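Football transfers at Roldale, my project so far

I picked loan moves for my sports studies project as I've watched Roldale since I was little and we always seem to borrow half a team! I went through 16 seasons of programmes and found 377 signings, 24 of them loans from Ristville (far more than I'd guessed).

What I wanted to know was whether the loan players got on the pitch. Most did, but 14 of the Ristville lads started fewer than five games, and that's a lot of bus rides for not much football.
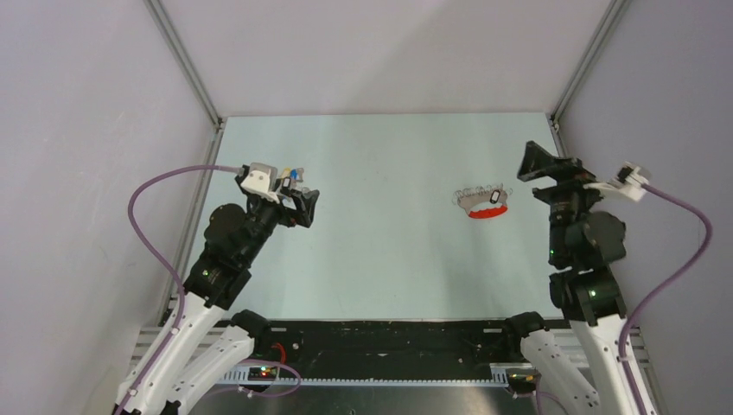
One reader of my first draft, a Ristville fan, told me I'd been unfair, and that a lad who trains with grown men all winter comes back better even if he hardly plays. Fair point, so I've added a bit on what happened to them in the season after they went back. I'm still missing April for two of the years.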